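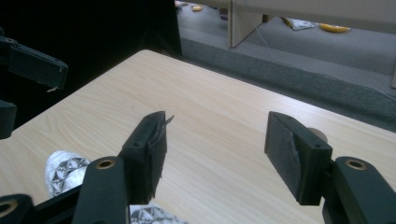
GRUKORA – Opposition lawmaker Hernán Castaño said on Friday he would vote against a bill changing how vacant seats in the regional assembly are filled, leaving the measure short of the two-thirds majority it needs in the 100-seat chamber.

The bill would let party leaders appoint a replacement within three weeks of a vacancy. Current law requires a special election.

Castaño said the text gave no role to voters in the affected district. Two other members of his party have also said they will oppose it.

Ayten Kurtuluş, who sponsored the bill, said special elections in small districts such as Ghoneim drew low turnout and delayed committee work. She did not rule out an amendment limiting the length of appointments.

A final vote is scheduled for July.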